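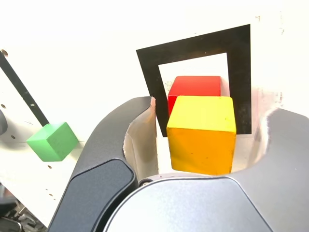 A yellow wooden block with slightly worn edges.

Visit Reports | Early Learning

In August, members of the Drilon Early Learning Association attended the annual open day at the Ortner toy works in Primow. The visit formed part of the association's review of play materials for preschool classrooms, with particular attention to how long wooden blocks stay in service and what can be done to extend their use.

The group was received at the main gate and taken first to the timber store. Beech and maple are delivered as sawn boards and stacked to dry under cover. Our guide, Lilla Kozma, explained that boards remain in the store until their moisture content is stable - a step that was shortened in earlier years and led to a high number of returned sets. From there the tour moved to the cutting room, where edges are rounded and each piece is sanded twice before it is colored.

Members asked several questions about paint. The works uses a water-based stain for most of its classroom range and reserves thicker coats for display pieces. The stain lets the grain show and tends to fade evenly, but it offers less protection at the corners. Schools that wash their blocks daily were advised to use a damp cloth and to avoid soaking.
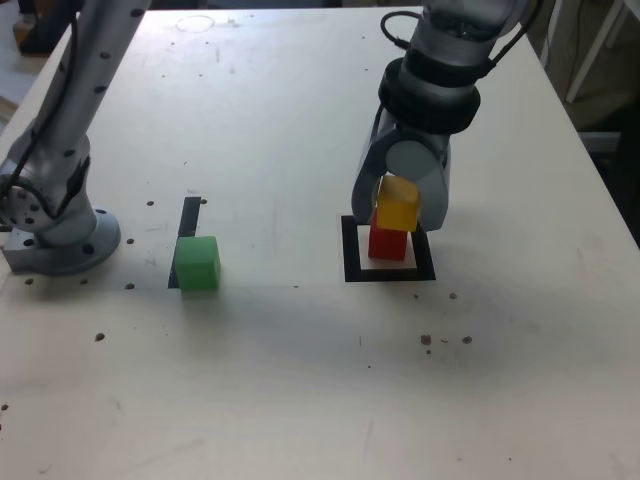 The afternoon was given over to the repair service. Last year the works received 1,267 blocks from schools and nurseries, of which 62 were beyond repair. The remainder were sanded, recolored where needed and returned. The minimum order is 200 pieces, a quantity that many smaller preschools will not reach alone. Ms. Kozma confirmed that joint orders are accepted if one school agrees to handle delivery.

A talk on storage followed at 3:30 p.m. and was limited to 15 places. Open shelving was preferred to deep bins, in which heavier pieces settle on top of smaller ones and chip them. The speaker also recommended the Brosovex labeling system for mixed sets.

The notes from the storage talk may be requested from the association office. Schools wishing to join a shared repair order should give the number of pieces and the type of finish, if known.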